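Doll and Toy Mail Exchange: Progress Report to Trendbridge
Reporting period: second half of the grant, closing in May
Prepared by: Palesa Dlamini, exchange coordinator
Reviewed by: Ebere Nnaji

1. Status

The exchange sends numbered cloth dolls by post between host households. Each host keeps a doll for up to five weeks, writes an entry in its travel book, and mails it to the next address on the list. The grant covers postage, replacement clothing and the online log.

Of the 80 dolls registered, 70 are in circulation. The other ten are at the workshop for repair or are waiting for a host. No doll is currently listed as lost. Doll 46, reported missing in the last period, was held at a post office under a misspelled street name and has since been returned to the route.

2. Routing

Chih-ming Tsao rebuilt the host list so that consecutive addresses fall in the same postal zone where possible. Parcels that cross a border now travel with a customs form filled in by the workshop. Hosts had been declaring the dolls at different values, and two parcels were held for duty as a result. The declared value is now fixed and printed on the form.

The online log, hosted by Panedeo, accepts entries by email as well as through the web form. Older hosts prefer email. Entries sent this way still have to be matched to a doll number by hand, and the backlog is normally cleared by noon the next working day.

3. Clothing and repair

Juwita Wibisono continues to run the clothing side. Each doll leaves with one base outfit and may pick up others from hosts. Several parcels had become too heavy for the small packet rate, so the outfits kept with a doll are now limited to three. Extra pieces go to the workshop, where they are labeled with the doll number and the host's town and stored flat.

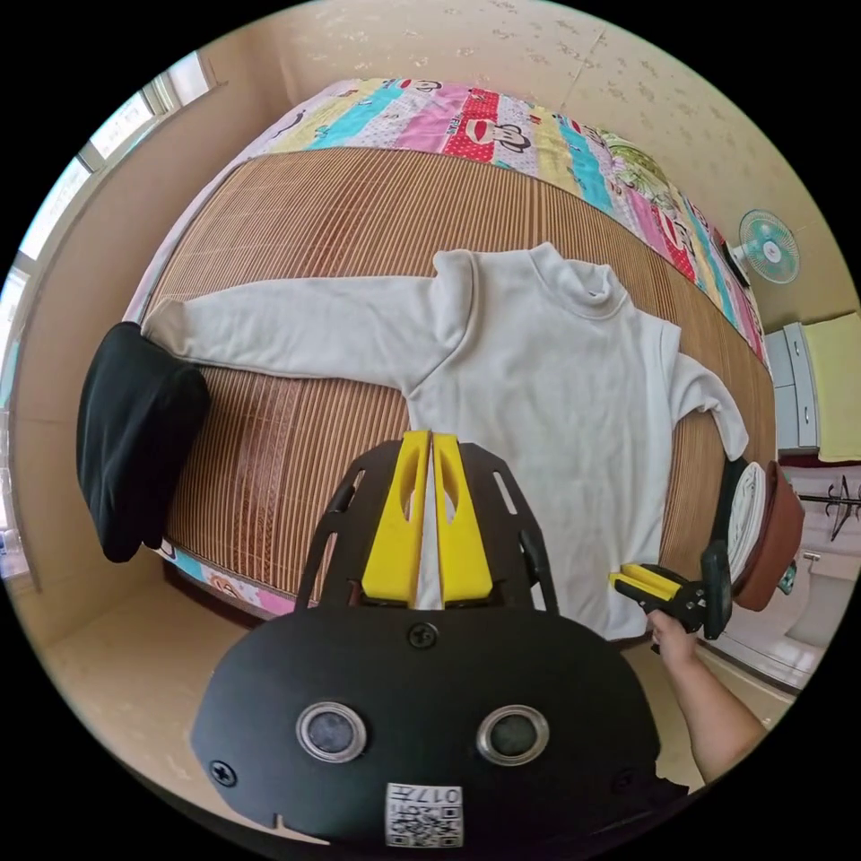 Knit pieces remain the main source of repair work. Cuffs and necklines stretch when dolls are dressed in a hurry, and the yarn catches on the snap fasteners used in the first batch. The snaps are being replaced with flat buttons as dolls come in. The second batch, sewn by Tin-yau Ng, already has buttons and has needed only minor mending at the shoulder seam.

The faces are embroidered and have held up well. Painted shoes have not, and the paint will be dropped in favor of felt.

4. Spending

Postage is within budget. Packaging is over, due to the change from padded envelopes to boxes. The boxes supplied by Triltero are reused for several trips, and we expect the difference to shrink next period. We ask permission to move the unspent printing money to packaging. No increase in the total is requested.

5. Open items

- Travel books for the first batch are nearly full. Continuation books need to be ordered before the summer mailings.
- Hosts have asked whether a doll may visit a relative off the list. The draft rule allows it if the doll returns to the listed host before mailing.
- Permission forms for photographs of children are missing for part of the log. Those entries are hidden until the forms arrive.
- The repair price list from Ko has expired and a new one has been requested.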